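Arnitz tests two finger pads on hand-held gripper

Wednesday, April 18, 2018

Arnitz has finished the first round of a comparison between two finger pad compounds for its hand-held parallel gripper. The harder pad, from Prinus, completed 3,209 grasps before its surface was replaced. The softer Langat pad was changed at 3,000.

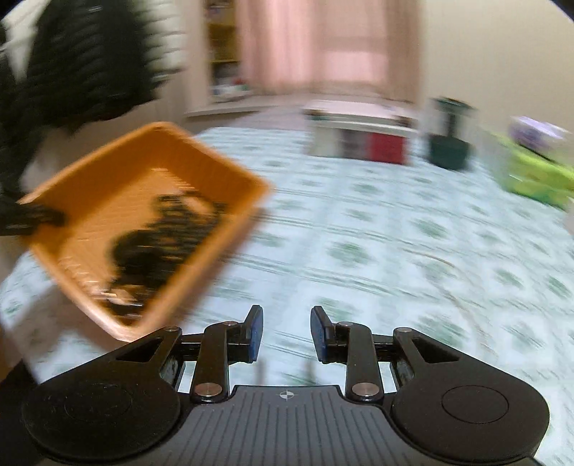 The gripper with dark blue pads fitted, fingers open, near an orange tray.

Both pads were run on the same four-pin linkage at a grip force of 40 newtons. Trays and small household goods made up most of the object set - bead strings were added late, at the request of the Ranitville office, as items that change shape under load. Slip was logged on each lift and the pads were measured for wear every 1,000 grasps.

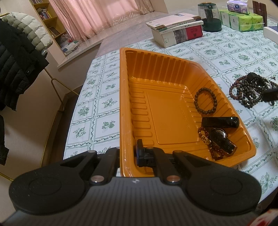 Bead bracelets and small items in the orange tray, with more strands on the tablecloth to the right.

Arnitz says the harder pad wore more evenly but slipped more often on smooth plastic rims. A second round, with a narrower finger and the same controller settings, is planned for August.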